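The Lunent Rounds

I was the one who said the word "optimal" in front of Gianni Costa, so I suppose the whole thing was my fault.

I'd been at Lunent seven months by then. We planned routes for other people's vans, and my job was guessing how long each stop would take. You need those guesses before you can plan anything. Give the planner bad ones and it'll cheerfully send a van to Ritchie at school-run time, and then the phone rings and it's Gianni.

"Your new guesses are better," he said, leaning on my desk. "You told me they were better. Optimal, you said."

"They are better! The error's nearly halved."

"So why was the bakery van late?"

I opened my mouth and had nothing to put in it. I'd spent all of March on those guesses – evenings too, and one entire bank holiday weekend when I should have been at my sister's – and the charts were lovely. I had 842 stops in the test set and I'd beaten the old numbers on nearly all of them. The old numbers had been typed in by Crisóforo Barrera years before I came, mostly from memory, and he rounded everything up to the nearest five minutes. Everything! A man handing over one envelope got five minutes.

So I went to find Crisóforo. He'd moved down to the Numura side of the building, where he had a room with no window and a kettle he wasn't supposed to have.

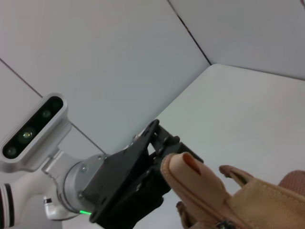
Pale walls and a white tabletop, downstairs.

"Sit," he said, so I sat, and told him all of it, the charts and the bakery and Gianni leaning. He listened with his eyes shut, which I'd been warned about.

"What happens if you guess a stop too long?" he said.

"The van waits a bit."

"And too short?"

"It's late for the next one. And the one after that, and..." I stopped there, feeling rather warm around the ears.

"Your chart," he said. "Does it know the difference?"

It didn't. My chart thought two minutes over and two minutes under were exactly the same sin. Crisóforo, rounding up with his biro, had been wrong nearly every time and wrong in the direction that didn't matter much. The planner had been living off his fat little fives for years, and I'd come along and trimmed them all away.

"You might have written that down somewhere," I said.

"I did. I wrote 'round up'."

He had, too. I found it that evening in an old Flustix file, on a line by itself, between a phone number and somebody's lunch order.

I wish I could say I went back upstairs and told Gianni straight off. I didn't. I spent two more days trying to prove Crisóforo wrong. I made up 200 pretend mornings and ran both sets of guesses through the planner, mine and his, and scored them on late deliveries this time and left the error out of it. He won. I changed the weather and he won again. Then I tried my guesses with a bit of padding on top, more for the stops that wobbled and less for the ones that didn't, and at last I crept in front of him, by a margin you could have hidden under a teacup.

I took the printout down to show him. He put his glasses on and read it right through, then went back to the page with the bakery on it.

"Seven minutes," he said. "You've given the bakery seven minutes."

"Is that wrong?"

"I'd have said ten." He filled the kettle. "She talks, the woman at the bakery."

I went back up and made it ten.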